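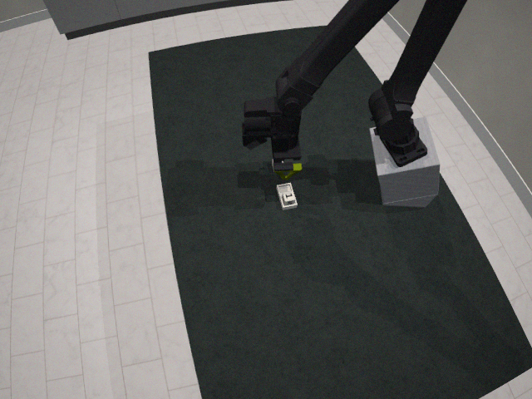
4.2 Placement tasks in the Limo package

Limo is a simulation package for tabletop arms, sold by Bosta as a yearly license, and we spent most of May working with its placement set. The set is a pleasure to use. A new user can load a room, start an episode and watch the arm move within 12 minutes of opening the installer, and none of the default settings had to be changed for our first runs. The rooms are more than a backdrop: in the one used for this section, the arm is mounted on a gray pedestal standing on a dark green rug, with pale tiles beyond it and the shadows of the wrist housings falling close to the small white target piece. A policy that reads only camera input has to cope with those shadows, and we were delighted to find that they can be softened, moved or switched off from a single settings file.

The task itself is easy to state. A numbered tile has to be set upright in a small open-topped box, and the episode is scored on the final pose of the tile. Limo reports two values for each episode, the offset between tile and box and the tilt of the tile, and it writes both to a plain text log. We ran 200 episodes with the baseline policy supplied by Bosta and made no attempt to tune it. Of these, 172 met the vendor's own success criterion. The failures were interesting in themselves – most were tilt errors, where the tile touched the rim of the box on the way down and was released too early. Figure 2 gives a sense of how little room there is to work with. 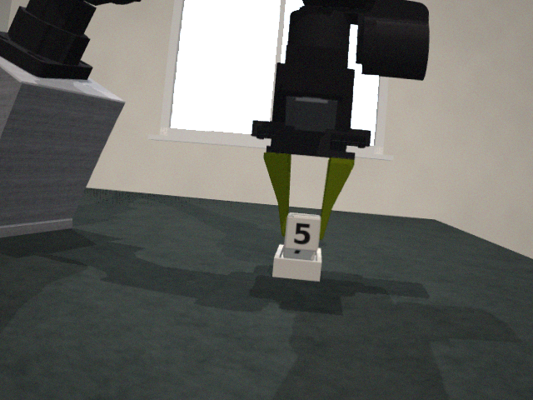
Figure 2. Tile "5" upright at the opening of the white box, with the gripper fingers above. The box is only a little wider than the tile.

Two features deserve special praise. The first is the replay tool written by Dewanti Osman, which lets the user stop an episode at any step, shift the viewpoint and continue from there with a different policy. We used it to hand failed episodes over to our own controller, Duditz, just before contact, and it saved us a great deal of scripting. The second is the contact model. Edges behave like edges, and a tile that catches on a rim will rock and slide in a way that matches our experience with the physical parts far better than the older Pacheco package did.

We have some complaints as well. Changing the size of the box means rebuilding the whole room, a step that took over 2 hours on our workstation, and the manual says very little about how friction values are chosen. Eliseo Palacios, who maintains the task files, sent us a patch for the first problem, but it came too late to be included in the runs reported in this section. The friction settings are taken up again in Section 5, together with the transfer tests.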